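# Cleaning bench notes, Friday, 09:40

Continuing the descaler comparison from April. Rig still set up at the Jamville end of the workshop.
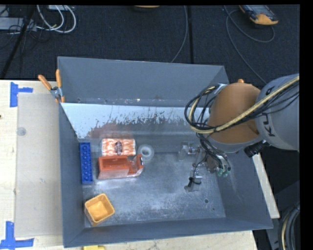 Fig. 1. Grey bin on the bench, scratches and scuffs on the floor.

Question for this round: does the Symonenko citric mix clear kettle scale as fast as the Ploseck powder at the same strength? Last round was no use. The two baths were at different temperatures and I only noticed when writing up.

Setup
- Coupons cut from scrapped urn liners, Purkville tap water scale, dried overnight and weighed.
- Both baths at 74 °C, lids on, no stirring.
- Soak time 22 min, rinse, dry, reweigh.
- 5 coupons per bath, plus 2 in plain water as blanks.

Observations

Ploseck bath fizzed hard on contact and went quiet well before the timer. Scale came off in flakes and sat on the bottom of the beaker. Coupon faces came out dull, with a white bloom in the corners where the flakes had settled back. A second rinse shifted most of it.

Symonenko bath was slower to start. Fizzing stayed steady to the end. Less flake, more cloudiness in the liquid. Edges of the coupons were clean, centres patchy. Would probably finish given longer, but that is a different test.

Blanks: no change by eye. Weights to follow.

Problems
- Balance drifting again. Zeroed before each weighing and wrote the drift in the margin of the weights sheet. If it gets worse the whole set will need redoing on the other balance.
- One Symonenko coupon slipped off its hook and lay flat for part of the soak. Marked with a cross on the sheet. Leave it out of the mean but keep the reading.
- Lid on the left bath does not seat properly. Temperature held, but evaporation may be higher on that side. Swap the baths over next time.

To do
- Reweigh everything after lunch, once fully dry.
- Check pH of both spent baths before they go down the sink.
- Order more Ploseck, the tub is nearly finished.
- Repeat with a longer soak, same temperature.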